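**Subject:** Re: [workshop-bots] patching the rack with the arm

Kamran Mazandarani wrote:

> Has anyone got an arm to plug in a network cable without a special fixture? Mine gets the connector to the port and then pushes the latch side into the metal. I'm at 2 good insertions in 14 tries and would like to know what others do before I print new fingers.
>
> Kamran

Kamran,

I've been working on the same thing at home. My setup is the little open-frame rack on the living room floor, Netgear switch on top, Dell server under it, with a table in front to pick from. The cable is an ordinary blue patch cable with nothing done to it.

Most of my early failures were in the pick. If the fingers close on the cable behind the plug, the plug tips as soon as it touches the port. I now grip the plug body and keep the finger pads short of the latch. I also lay the cable out in a wide loop with the two ends well apart, so lifting one end doesn't drag the other.

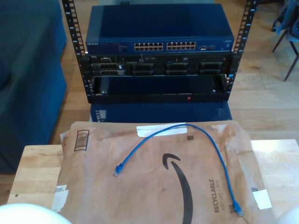 The other change was speed. I stop short of the port, check the latch side again, then go in slowly with a low force limit. If it hits the limit, it backs off and shifts sideways a hair before trying again. Olanrewaju Garba suggested that on this list in August.

Last batch was 92 percent, but that is one port on the top row with the other ports in its block left empty. With neighbors plugged in it does a lot worse and I don't have a number yet.

I'd hold off on printing fingers until you have tried the grip. If you still want to, Firouzeh Sharifi has a narrow set she drew for the Mundunon build and might send you the file.

What are you using for the force limit? Mine is just motor current and it drifts as the motors warm up.

Ehsan Nouri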